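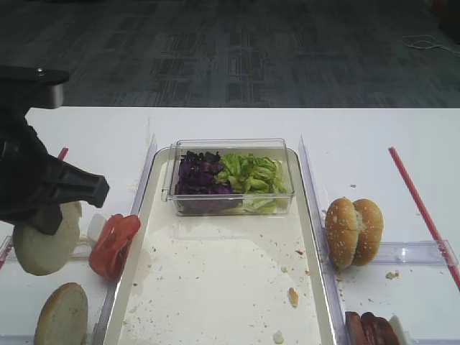 *Purple cabbage and green lettuce, side by side, with a tray full of crumbs.*

Do you ever look at a burger table and wonder why there are crumbs on EVERYTHING? I do! I wonder about it so much that I went and learned a bunch of stuff about bread, and now I get to tell you.

Inside a bun there are tons of tiny holes. Yeast makes them. Yeast is a teeny living thing that eats sugar in the dough and burps out gas (yes, burps), and the gas gets trapped in little bubbles. Then the bun bakes and the bubbles stay put. The walls between them are super thin, so when you squeeze or slice the bun, bits of wall snap off. Hello, crumbs!

Toasting makes it even crumblier. The heat dries out the bread and turns it tan, and dry bread breaks more easily than soft bread. One time I toasted a bun, cut it over black paper and counted what fell off. I got to 144 and then I sneezed, so we'll never know the rest.

Now for the cabbage, my favorite part! Its purple comes from a color called anthocyanin (say it like this: an-tho-SY-a-nin). Blueberries have it too. Lettuce is green from chlorophyll, the stuff plants use to catch sunlight. The thick ribs in a lettuce leaf have less of it, so they look paler. Try holding a leaf up to a window and find the ribs.

Want to try something? Ask a grown-up to help you soak shredded purple cabbage in warm water until the water turns purple. Scoop out the cabbage and add a squirt of lemon juice. It goes pink! I've done it with my breakfast spoon on a Friday morning, and I was late for the bus.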